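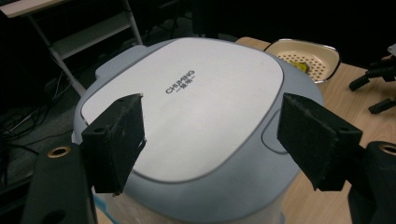

Notebook entry, 9th March
Gidanbridge Sound Archive, transfer workshop

Reel 76 of the Erness protest song collection was transferred today. The tape holds 17 songs from union meetings – mostly group singing, with spoken introductions. Two verses differ from the printed Gullusetti songbook and were logged separately. 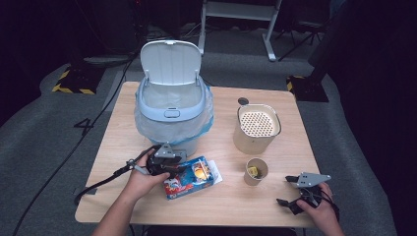 Which wording goes in the catalog?
The wording as sung, with the songbook version entered in the notes field.

Reel 77 remains on the shelf until its splices are repaired.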